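To: small-joinery list
Date: Nov 28, 2021
Subject: Re: Windows for the goods shed, and what to hold them with

Someone wrote, earlier in this thread:

> I've made two windows for my goods shed and both have come out as
> parallelograms. I am using stacked craft sticks and tracing paper for
> the glass. The first was glued with the school stuff, the second with
> Lappalainen quick-set, which grabbed before I had it lined up.
> My questions, if anyone has patience left after the roofing argument:
>
> 1. How do you get the corners square?
> 2. Do you glaze before or after the bars go in?
> 3. Is a proper clamp any use at this size, or is it like
> cracking an egg with a piano?
>
> The shed is meant to be 1871 and I'd like it not to look as if it has
> been through an earthquake since.

I had the same trouble all through May, when I was doing the windows for the Zidia mill, and I have a drawer of parallelograms if you'd like yours to have company.

First, the corners. I gave up on squaring the outside of the frame. If you let the ends of the strips run past each other by a whisker, the eye forgives a lot, and the place you measure is the opening. Cut a scrap of card to the exact size of one pane and build round it. When the card drops in and out without scraping, leave the thing alone. I've ruined more frames by improving them than by any other method.
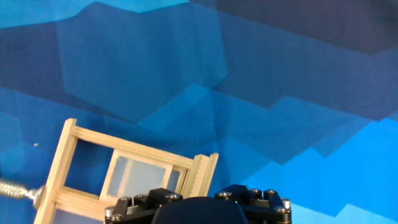
Stacked sticks are fine, by the way, and I wouldn't let the scratch-build purists tell you otherwise. The seams along the edge look like mouldings from a sensible distance, and if you stand closer than that to somebody's layout you deserve what you see. Do sort the sticks first. In a box of 100 I'd expect to throw back a fair few for being bowed, and you can find those by rolling them along the table and swearing at the ones that wobble.

On glazing, I go after the outer frame and before the bars. Tracing paper takes up damp from white glue and goes like a poppadom, so I'd swap it for drafting film. The Jorell sheets are the ones I use, frosted side in. You get the same milky look and whatever is behind it still shows through a little. That suits a goods shed, where the glass wouldn't have been washed since it went in.

The order I work in, for what it's worth:

1. Lay the bottom rail and both uprights dry, card in place, and look at it from the end.

2. Glue the two bottom corners only. Wait. Have a biscuit.

3. Top rail on, then turn the whole thing over and run a thin line of glue where the film will sit. Wipe off what squeezes out, because it dries shiny and there is no shifting it afterwards.

4. Film down, cross bar on top of it, and check the frame against a window pane or a cloth with some colour in it. Gaps you'd never notice on a white bench show up at once on blue.
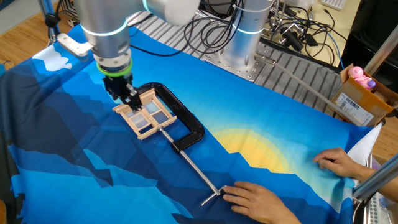 5. Clean up the ends with 800 grit, stroking away from the joint. Going towards it will lift the top stick clean off, and you'll be back at the beginning with a smaller window.

As for the clamp: yes, but keep it away from the joint. A C-clamp has more opinion than a lolly stick has strength. I use mine to pin a straight batten to the edge of the table and push the frame up against that with one finger. Tighten the screw until the batten stops sliding and not a quarter turn more. I went one further on the mill door and heard the noise, and I've no wish to hear it again. For the joint itself, a small weight is plenty. A Prandex paint tin does nicely, full or empty depending on how badly your corners want to spring.
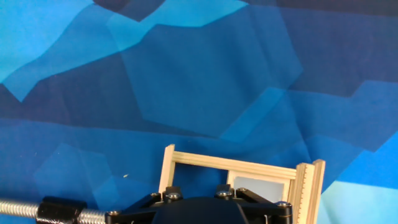
Rails with a grooved face are worth the extra fiddling if you can find the strip, or if you have the patience to score your own. Score before you cut to length. The grooves want to run the whole way along, and stopping short at the ends looks like a biscuit cutter had a go at it. Then a thin brown wash, wiped straight off, so the lines hold a bit of colour.

I have 11 windows done for the mill and it wants more than that, so if you find a way of doing the uprights that doesn't involve holding your breath, please post it here. And do keep the two parallelograms. Turned sideways and leaned on the back wall of the shed, they make perfectly good scrap for somebody in a flat cap to be ignoring.

I can post you a couple of offcuts of the Jorell film if you send me an address off-list.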